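Placemats, tea cups and a very full hall: the table setting morning is back

2005-05-26

I went along to the Ballano table setting morning expecting a cup of tea and a quick chat, and I came home with a sore back, a borrowed book on napkins and strong feelings about placemats. So this is my report, and I'm sorry it's a bit longer than the usual notice (the editor did say "a few lines").

For anyone new to the neighbourhood, the mornings started last November as a one-off, when Hanyu Long offered to show a few of us how to lay a small table properly. She spent years doing it for a living in a guest house, and she has a way of making you care which side the cup goes on. There were 13 of us at the first one. This time 54 people put their names down and I think most of them turned up, because by the time I got there the only free chair was the wobbly one next to the radiator.

The theme was "a place for one". Hanyu's idea is that we all make an effort when company's coming and then eat our own lunch off whatever's clean, standing up at the counter. I am guilty of this, and so was everyone at my table. She wanted us to lay a single place — one mat, one plate, one cup — and make it look like somebody was expected.

We began with the cloth. Hanyu likes a mat with a bit of colour and a clear pattern, as the bands help you line up everything that goes on top. Fold marks are allowed! I was so relieved to hear that. She smooths the mat out from the middle with the flat of her hand, leaves it for a minute, and then goes back and straightens the edges. If you iron yours, good for you, but she reckons most creases flatten out once there's a plate sitting on them.

The plate goes on next, and then the cup at the upper right corner with some breathing space around it. We had quite a debate about handles. Hanyu turns hers in toward the plate on a small table so that sleeves don't catch on it, and my neighbour (left-handed, and very firm about it) said that was how she'd always done it and was glad to have it confirmed in public.

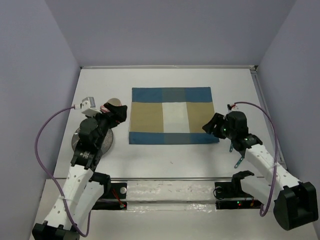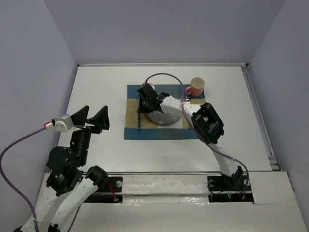

The blue and tan mat by itself in the first photo, and with a plate and a pink cup in the second.

I have to say the salmon pink cup won me over completely. I'm a plain white crockery person and always have been, but against the blue bands it looked so cheerful that I've been eyeing my cupboards ever since. Hanyu's rule of thumb is that one thing on the table can be a colour that doesn't match anything else, and the cup is the easiest place to try it. If you hate it, you've only bought one cup.

After the break (date slice, lemon slice, and a savoury thing with zucchini that disappeared before I could get the recipe) we had a go ourselves. Everybody got a mat and then helped themselves from the crockery boxes. Some people went very formal. One pair laid a breakfast setting with a folded napkin and a tiny jug, and another table did soup. Mine was a bit crowded, and Hanyu came past, took away two things without a word, and it looked much better.

The mats were on sale at the end and went quickly. They come in under the Cloltico label, washable, in blue and tan or in a green that I didn't love. The Lonlow crockery on the side table was second-hand and sold by the piece, which suited me as I only wanted a saucer. Qin, the little shop beside the post office, has put the leftover mats in its window, so try there if you missed out.

Now for the money, as a few of you have asked. Entry, raffle and the sale table together brought in $3,224, and all of it goes to the hall kitchen fund. That should see to the new bench tops and the tap that has dripped for as long as I've lived here. The raffle basket was won by a lady who'd bought one ticket on her way out the door, and you should have heard the noise she made.

A few bits and pieces before I forget. Somebody left a grey cardigan on the back of a chair and a set of measuring spoons in the sink. Both are on the shelf inside the kitchen door. We're also missing one tea towel with wattle on it, and it would be nice to have it back, no questions asked. And a big thank you to whoever stacked all the chairs while the rest of us were still talking.

Hanyu is keen to run another one in November, this time on setting a table for kids, with cups that don't tip and mats that can cope with spaghetti. There was a fair bit of interest in an evening session too, for people who work through the day. She'd need at least nine names to make it worth opening the hall at night, so if that's you, pop your name on the sheet by the door or ring the hall and leave a message.

The cost will stay the same, and you're welcome to bring your own mat and cup if you've got favourites you'd like to use. Cutlery will be there. Please bring a plate of something to share if you can — sweet or savoury, but label it if there are nuts in it. Parking is at the back, and the side gate sticks, so give it a decent shove.

I've since laid myself a proper place for lunch three days running. The fourth day I had toast over the sink, but I did use a plate.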